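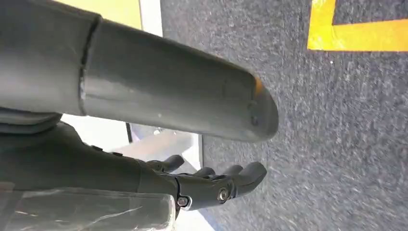 Sorcha Dow had the kettle on before I'd got my coat off, and she was already telling me off for the way I'd packed my last flat. I'd made the mistake of mentioning bin bags.

"Bin bags!" she said. "For clothes, fine. You had plates in them?"

I had plates in them. We moved on.

Sorcha runs the packing room at Pritdale, a small removals and storage firm, and I'd wanted to talk to her ever since she wrapped my aunt's dresser so well that it came out of storage without a mark on it. She started at 20, on the vans, and moved indoors when her knees began to complain. She says she misses the sandwiches more than the stairs.

I asked what people get wrong, apart from me.

"Plastic on wood," she said straight away. "They love clear plastic, because you can see what's in it and it feels like you've done something. Then they put it right against a polished table top and leave it over the summer. Blanket first. Then your plastic over the blanket, and don't seal it up like a sandwich."

So is plastic bad? She pulled a face at that.

"No, no, I'd be lost without it. It keeps drawers shut, it keeps dust off, it's lovely on a mattress. Table legs I do separately, paper and then a turn or two of wrap, and the bolts go in a bag taped to the underside. If you put the bolts somewhere safe you'll never see them again."

We got on to labels, which turned out to be the bit she really cares about. Every household gets a number – my aunt was 1409, and Sorcha remembered it before I did – and every box gets the room it's going to, never the room it came from. She writes on 2 sides of the box and leaves the top alone, as the top is always under another box when you want to read it.

Her worst job was a sewing room belonging to a Mrs Halliday. 256 jars of buttons, all with loose lids.

"Kenneth Gourlay was on with me and he just went and sat in the van for a bit," she said. "We did every lid with a strip of tape. She'd counted the jars, you see, and she counted them again at the other end. All there. She gave us a fruit cake."

I wondered whether she packs her own things as carefully, and she laughed for quite a long time.

"I moved in March. I've still got a box in the hall that says 'kitchen, misc'. I'd sack anyone who wrote that."

She sent me home with half a roll of paper tape and strict orders about my plates – on their edges, like records, with something soft underneath. I've done six so far.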